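Ticket 887: width reading drifts on left hand-held gripper, hat-on-stand task
Opened by: Palesa Ndlovu
Assigned to: Prasanna Gunawardena
Project: Gazi
Status: Pending check

Palesa Ndlovu, 9:40
Left gripper reports the jaws as partly open when the trigger is fully squeezed. It's fine at startup and gets worse over a session. The right gripper reads correctly. We lost a morning of hat demos to this, because Tullo rejects any take where the closed width is off at the start.

Prasanna Gunawardena, 10:15
Which firmware, and did you zero both grippers with the jaws empty?

Palesa Ndlovu, 10:22
Same firmware on both. Zeroed empty, twice. Log attached. The closed reading creeps up after around 90 takes and stays there until I restart Tullo.

Prasanna Gunawardena, 11:05
Log shows steps, no smooth creep. Each step lines up with a short dropout on the left encoder, 500 ms or less. Please swap the two cables at the hub and run another batch. If the fault moves to the right side, it's the cable or the port.

Palesa Ndlovu, 1:30
Swapped. Fault moved to the right. Put the cables back and changed only the port: fault stays with the left cable.

Onni Jääskeläinen, 1:48
We had this on Brunder. The connector passes a bench test and only drops out when the arm reaches across. Try a slack loop at the wrist.

Palesa Ndlovu, 2:20
No spare here. Adding two views of the setup. 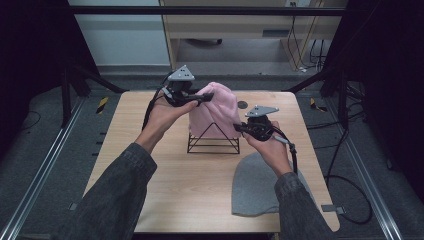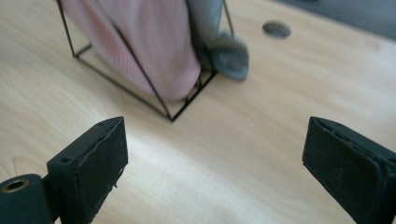 Prasanna Gunawardena, 2:55
Please replace the left cable before recording any more. Gallel part list, item 800. Until it arrives, add the slack loop Onni describes and rezero every time you change operators. I would also look at the finger pads. The inner face of the left finger is rough and has small tufts along it, and loose fiber between the jaws can hold them open a little at zero. Trim it, then zero again. It won't explain the dropouts, but it could add a small offset of its own.

Palesa Ndlovu, 4:10
Pads trimmed, loop added. Zero is cleaner. One dropout so far, so the cable is still suspect. Order is in with Yulan Song. Leave this open until the new one is fitted.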